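Caps and towels – the spring sort at Ornum

Quick page this time, three photos and the notes that go with them. March sort, Saturday, doors open from 9 and most of it through before lunch. Mostly headwear, some towels, one bag of gloves that went straight back in the cupboard because it's March and I'm not sorting gloves in March.

For anyone new: everything that comes in to the Ornum shelf over winter gets gone through once before it goes out again. Caps, towels, aprons, the odd tablecloth. We look it over, fold it or shape it, and it goes in a crate with a tag. That's the whole job. The list ran to 188 pieces by the time the last bag was logged, 109 of them caps. Way more caps than last year. No idea why.

Dark blue one over the middle of the big wooden table, up by the brim. Olive green and faded denim waiting at the back next to the lamp.
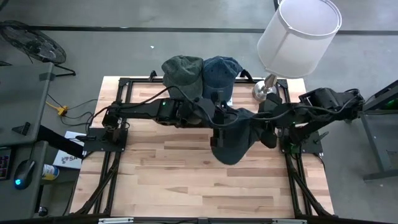 Words and pictures: the Ornum shelf page
Posted in Sorting, Textiles
Filed under: caps, towels, crates

OK so caps. The order we go in, as people keep asking and I keep typing it out in emails:

Brim first. Hold it up by the brim and have a look along the edge. A bent brim is fine, a cracked one isn't. If the board inside has snapped you'll feel it, kind of a soft hinge. Those go in the rag bag, sorry.

Then the sweatband. Turn it out, check the stitching. Loose thread OK, loose band goes to the mending pile. Mending pile was small this time, which was a nice suprise.

Then the back. Strap, snap, buckle, whatever it has. Do it up and leave it done up, on the middle setting if there is one. Loose straps catch on everything in the crate and you end up pulling out a string of them like sausages.

Crown last. Push the front panel out from inside with a fist, set it down crown up. No stacking until they've all had this done, otherwise the bottom ones go flat and you start over. Ask me how I know. Did a whole crate of Stevov caps in the wrong order last fall and had to do the lot again on Sunday.

We sort by color family now, no longer by size – most of them are adjustable anyway and the size labels have usually worn off. Greens and olives together. Blues from denim down to navy. Everything else in the third crate, which is a mess and will stay a mess.

The lamp matters more than you'd think. Navy and black look the same until you get them near a decent bulb, and dark olive passes for gray. Anything doubtful, lamp. We put four "black" caps in the blue crate this time after a second look.

Washing: none of it on the day. Anything that needs it goes in a separate bag with a paper tag. Puro unscented flakes, cool hand wash, dry on an upturned bowl. Please not the dishwasher. I know there's a trick going round. The brims come out like potato chips.

Greens and navies spread out across the boards, mid-sort. The mottled gray-green and the dark denim one are the pair at the far end. I'd have taken either of those home, that gray-green especially. Shelf rules, you can't pick till it opens.

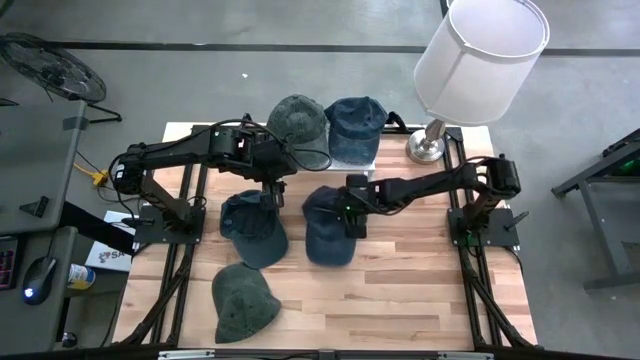 Towels, after the caps

Less to say about these. Smaller pile, easier to judge. Hold it up, look through it toward a window, thin patches show right away. Run a hand along both hems. Pulled loops are fine if you snip them, never tug, a tug runs the whole row. Snips are in the drawer with the tags. PUT THEM BACK IN THE DRAWER.

Folding is thirds the long way, then half, then half again, stripe to the outside if it has a stripe. Looks tidier on the shelf and you can tell what you're getting without unfolding the whole stack (you know who you are). Bath sheets get one more fold or they hang over the front.

Hand towels go in pairs where we can find a pair. Singles are fine too, people take them for the car or the dog. Kitchen cloths in their own basket by the door. Threadbare stuff gets cut down for rags, nearly all of it cotton so it works well enough on windows.

The Phí waffle ones from last time have all gone, before you ask. If more come in I'll put a line on here. They take up half the space of terry and dry overnight, so I get the fuss, but terry's what we've got and there is plenty.

Crates for the towels need a liner, old pillowcase will do it. The wood ones snag. We're 2 liners short if anybody has spare pillowcases, any color, any state really as long as they're clean.

Shelf opens again next Saturday from 10. Caps on the left as you come in, towels under the window. Take what you'll use. Bags are welcome as always, tie them at the top and put a note on saying whats inside, it saves us so much time.

Last one, blue terry with the woven stripes, lifted in the middle into a peak and a couple of fat folds. Gray-green cloth crumpled up beside it.

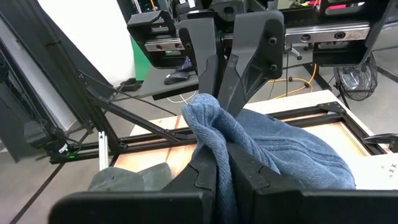
One reader wrote in to say that thirds is wrong for terry and we should be rolling it. Rolled towels stay put in a deep crate, she says, and you can pull one from the middle without the rest coming down. Also a stripe shows just as well on a roll if you start from the plain end. She has been doing hers that way for years and gets a third more into the same cupboard.

Might try it on the bath sheets. Hand towels are staying folded, I've already done them.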